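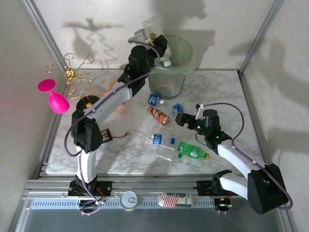
Reading time: 6 minutes

Search this site
Enter keyword
Go

How Robots Learn From Examples

Think about how you learned to put your toys away. Somebody probably showed you. They picked up a block and dropped it in the box, and then you tried it. After a while you could do it with any block, and with things that were not blocks at all.

Some robots learn in much the same way. They need to be shown. The difference is that a robot needs to be shown many, many times, and every one of those times has to be saved. Saving them up is a job of its own, and this page is about that job.

Two arms and a pile of bottles

The robot at the top of the page has two arms, both fixed to a metal rail at the front of a table. The job is to get the bottles into the green bin. The left arm has a clear bottle with a green-and-white cap and is holding it over the bin, cap end down. The right arm has its gripper open next to a small bottle with a blue label.

A gripper is a robot's hand. These grippers have jaws that open and close. There is no thumb and there is no palm, so the robot has to pick up everything with a pinch.

Picking up a bottle sounds easy. Try it yourself with a pair of kitchen tongs. If you pinch too far to one side, the bottle swings. If you pinch too softly, it slips. If it is lying down, you have to turn the tongs to match. You worked all of that out in a few seconds. The robot has to learn it.

What is an example?

The people who run the workspace call each example an episode, like an episode of a TV show. An episode has a beginning, a middle and an end. At the beginning the bottles are lying around on the table. At the end they are in the bin. Then everything gets taken out again for the next one.

During an episode the computer saves two kinds of things:

Pictures. A camera watches the table the whole time. The pictures show where the bottles are and where the arms are.

Movements. Every joint in the arm has a number that says how far it is bent. The computer writes those numbers down over and over while the arm moves. It also writes down how wide the gripper is open.

When you put the two together, you get a record that says, "When the table looked like this, the arm moved like that." That is the part the robot learns from.

Who moves the arms?

A robot that has not learned the job yet cannot show itself how to do it. A person has to drive. At the Moseo workshop, the driver sits at a second pair of arms, smaller and lighter than the first. When the driver bends a small arm, the big one bends the same way. When the driver squeezes the handle, the gripper closes. This is called teleoperation, which means working something from a distance. Sometimes the distance is only a few steps.

New drivers practice before any of their episodes are saved. They bump the bin and they drop bottles. Most of them feel steady enough by the end of the first day – two arms take longer to get used to than one.

Why the table is messy

If you look at the table again, you will see that the bottles do not match. One is brown with a shiny copper-colored label. One is a green soda bottle with a yellow cap. There are clear ones too, and most of the bottles on the table are lying down, pointing different ways.

Suppose every episode used the same water bottle in the same spot. The robot would get very good at reaching for that spot. Move the bottle over by the width of your hand and it might close its gripper on air. So the bottles get mixed up between episodes, and different ones get swapped in.

Other things are on the table as well. A tin can and a small striped snack package are near the front rail, and a curly gold stand is over on the left. A robot that is going to be useful in a kitchen or a classroom will have plenty of other stuff around it, and it has to learn which things to pick up and which to leave alone.

How many is enough?

For the bottle job, the Moseo workshop set a goal of 3000 episodes. They had 2000 by September. After that they went back and watched all of them, and 669 were taken out. In some of those a bottle missed the bin. In others the camera had stopped saving pictures partway through, so the movements had nothing to go with them.

Taking out bad examples is slow work, but a robot copies what it is given. It has no way of knowing that a dropped bottle was a mistake unless somebody marks it as one. Some workshops do keep their mistakes, with a label on each, and use them to teach the robot what to avoid.

Then what?

The saved episodes go to a computer program called a model. The model looks at a picture from an episode and guesses how the arm should move next. Then it checks its guess against what the driver really did. If the guess was off, the model changes itself a tiny bit and guesses again. It does this for days.

After that comes the test. The driver lets go, the bottles go on the table, and the model moves the arms by itself.

Words to know

Episode: one saved example of a job, from start to finish
Gripper: the part of a robot arm that holds things
Joint: a place where an arm bends or turns
Model: a computer program that learns from examples
Teleoperation: driving a robot from a distance

Try it at home

Put five things on a table and ask a friend to close their eyes. Tell your friend how to move one hand to pick up each thing and put it in a bowl. Use only words like left, up, open and close. Write down every word you say. Then move the things around and read out the same list again.

14 shares
3 comments

Get new pages by email every Saturday. Ask a grown-up before you sign up.

We use cookies to remember your settings. Accept / Change settings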